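Progress report to the Sydorenko Fund
Project: Tarka, season two
Sun 4 July

We're past the halfway point and I'm very happy to be writing this one! When we last reported, Tarka had a name, a borrowed microphone and a wish list of actors who hadn't said yes. Now we have seven finished interviews, two more in the edit, and a newsletter that people write back to.

A quick recap for anyone at the Fund who is new to us. Tarka is a free podcast and newsletter about supporting actors: the ones you know by face from hospital dramas, courtroom shows and Sunday night costume series, and whose names you have to look up. Entertainment news mostly covers the top of the cast list. We talk to the people further down it, at length, about the work.

## Interviews

The big news is the Brotden episodes. As you'll remember, we asked for extra travel money so we could cover the end of the series properly, and it paid off. Three members of the downstairs cast sat down with us in Plivcombe, in the week after the last day of filming, and they were wonderful. One of them had been on the show from the pilot and had never been asked for an interview longer than a red carpet question. She talked for over two hours. We had planned on forty minutes, so that conversation became a two-parter, and the second part is the best thing we've made so far (the story about the goose and the soup tureen alone was worth the train fare).

The remaining four finished episodes are with a stunt double turned character actor, a retired game show host who now does voice work, and a married couple who met playing divorcing neighbors on a daytime soap and gave us one interview each. The couple asked to record separately and then each wanted to know what the other one had said. We kept both versions of how they met.

We had one disappointment. A guest we'd announced for spring withdrew when a contract on a new series stopped her from giving interviews until October. She is still keen, and we've held her slot open as the season closer.

## Audience

Downloads for the first Brotden episode reached 624 in the opening week, against 211 for the season one finale. For a show with no advertising budget, that felt enormous. The newsletter has 547 subscribers, and the open rate has stayed high even in the weeks when we had no new episode to offer.

The replies are what I'd most like you to see, and I'll send a selection separately once we have permission from the writers. Several are from people who worked as extras on shows we've mentioned, correcting us on dates or telling us who was really in the horse costume. A drama teacher in Plivcombe has been playing clips to her senior class. We didn't plan for classroom use at all, and we'd love to do something about it.
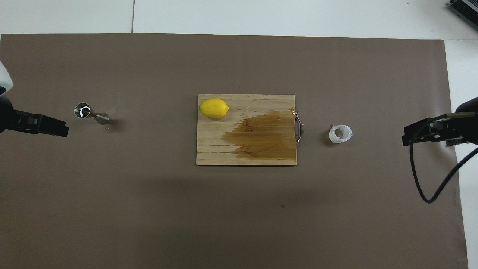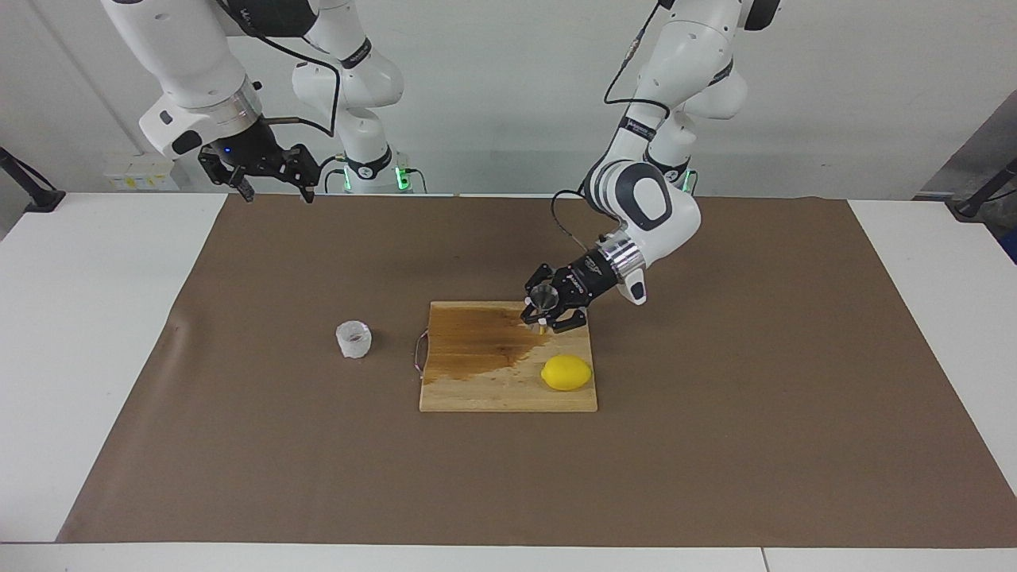 ## Fact-checking and consent

You asked in your last letter how we handle private matters, and it's a fair question given how much celebrity coverage runs on illness, breakups and bereavement. Every guest gets a list of topics before we record and can strike anything from it. After the edit they hear the whole episode and have a week to ask for changes. So far we've made five cuts at a guest's request, all short, and one guest asked us to put something back in.

Where a guest talks about another performer, we check dates and credits against published cast lists. If we can't confirm a story, we either say so in the introduction or leave it out. A terrific story about a canceled sitcom went this way and I still miss it.

## Transcripts

Slower than we'd hoped. Full transcripts are up for four of the seven episodes. The automatic drafts mangle character names terribly (Brotden came out as "broad den," "rotten" and once "bread tin"), and each hour of audio takes most of a working day to correct. We've moved a little money from the launch event into paid transcription hours, within the limit you allow without prior approval, and we expect to catch up by the end of the summer.

## Money

Spending is on track overall. Travel is over by $307, all of it from the extra night in Plivcombe when the two-hour interview meant we missed the last train. Studio hire is under by more than that, thanks to guests who preferred to record at home. The full table goes to your office with the receipts.

## Coming up

- Finish editing the two interviews already recorded
- Complete the missing transcripts
- Live recording in Plivcombe, with two of the Brotden cast, venue still to be confirmed
- Season closer in October
- A short listening guide for drama classes, if you're happy for us to spend the leftover studio money on it

On that last item, could you let us know before the schools go back? We have a rough draft of the guide for the first Brotden episode and can send it over whenever you like.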